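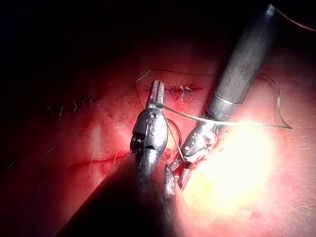

Chie Noguchi writes that she would never pay more for a braided thread, as the cheap one from Wodstead ties just as well. I used to agree with her. After two boxes of Bimine from Baltside I am less sure.

Bimine review: braided suture for small stitches

The first thing I noticed is how quietly it leaves the packet. It has little memory, so I do not have to pull it straight before I begin. The knot sits down flat on the second throw and stays there while I prepare the third. With Rana, which I used until January, I often had to tighten again.

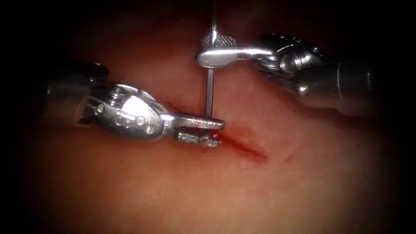 The needle is good but not special. It keeps its point through a long row of stitches, and the curve suits shallow bites. I would like it a little stiffer near the swage – in thick tissue I feel it wants to turn.
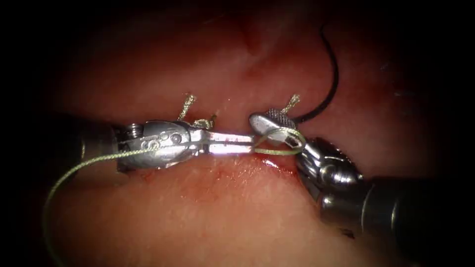
Reading time: 2 minutes

The price is my main complaint. Some 61 for a box is a lot when you practice every day, and the packets are hard to open with gloves. For daily knot tying I will stay with something cheaper and keep Bimine for finer work.

Remigiusz Kubiak, 14th November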